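# Looking after bamboo steamers

*Kitchen notes, February 2023*

Bamboo steamers last for years if they are dried properly and for one winter if they are not. Most of what follows is about drying. The rest is about stacking, liners and getting buns out in one piece.

## Before first use

Rinse a new steamer under the cold tap and wipe it inside and out with a damp cloth. Don't use washing-up liquid, now or later. Bamboo soaks it up and gives it back to the food.

Set the empty tiers over simmering water for 6 minutes, lid on, then take them apart and leave them until the next day. The first steaming gets rid of the raw, grassy smell. If it is still there, do it again. The Pluvumar set I bought in January needed 2 goes.

## Liners

Cloth is the best all-round liner for buns. Cut it large enough to come a little way up the inside wall, so there is something to get hold of afterwards. Wet it, wring it out hard and lay it in loosely. A dripping cloth gives you buns with soggy bottoms, and a dry one sticks.

Wash cloths in plain hot water and boil them now and then. Fabric softener ruins them. Baking paper is fine too, but it needs holes in it, and cabbage leaves do well for dumplings.

## Filling the tiers

Leave a good gap between buns, as they swell. Buns that touch will join up, and the skin tears when you part them. It does no harm to the taste but it looks poor on a plate.

Weigh the dough if you want them all done together. I divide a batch of 787 g into 6 pieces, which comes to a shade over 130 g each. These are big buns and need longer than the small ones most recipes have in mind.

## Lifting and stacking

Tiers should sit flat on one another with no daylight at the join. The rim of the lower one has to take the base of the upper one all the way round. If a tier rides up on one side, steam escapes there and the buns above it cook unevenly. Turn the upper tier a little and try again before you press down on it. Forcing it will split a slat sooner or later.

To take a hot stack apart:

- Turn off the heat and wait for the steam to drop.
- Tip the far side of the top tier up first, so that the steam goes away from your face.
- Lift with both hands, well down the sides.
- Put each tier down on a surface that can take heat and a bit of water.
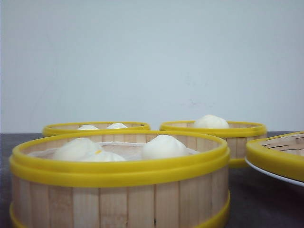
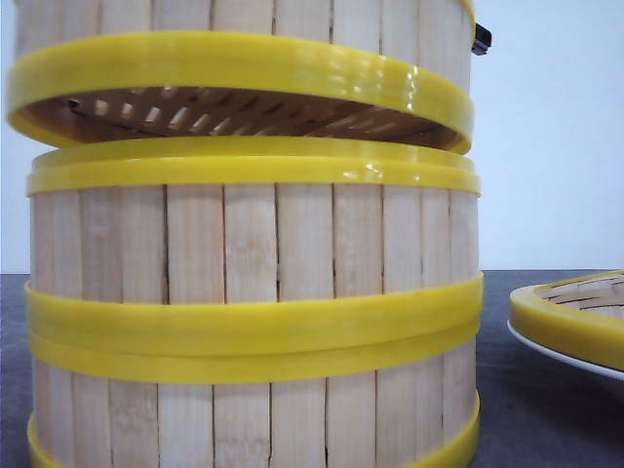
Give the buns a couple of minutes with the lid off before moving them. Straight from the heat the skin is tacky and will come away on your fingers. After a short rest, take hold of the cloth and ease it back from underneath, or slide a thin spatula in.

Have a plate ready beside the steamers. Carrying a full tier across the kitchen drips water all the way.

## Cleaning

Hot water and a stiff brush, no soap. Scrub the floor of the tier from both sides, along the strips and then across, as dough works its way into the gaps. For anything burnt on, steam the tier empty for ten minutes and scrub again while it is still warm.

Plastic bands can be wiped with a soapy cloth as long as you keep it off the bamboo. Check underneath them from time to time. Water sits there.

Never leave a steamer to soak and never put it in the dishwasher.

## Drying and storing

Stand the tiers on edge, apart, somewhere with moving air. A full day is the least they need in cold weather. Don't dry them on a radiator, which opens up the seams.

Store them in an open cupboard or on a shelf, with no plastic bag. If you are short of room, stack them with a folded tea towel between tiers and leave the lid ajar.

Grey specks are early mould. Scrub with white vinegar, rinse, steam empty for a quarter of an hour and dry in the sun if there is any. Black patches that have gone into the grain won't come out, and that tier should be thrown away. Keep the others: the Wolutley ones are sold as single tiers, so measure across the rim before you order a replacement.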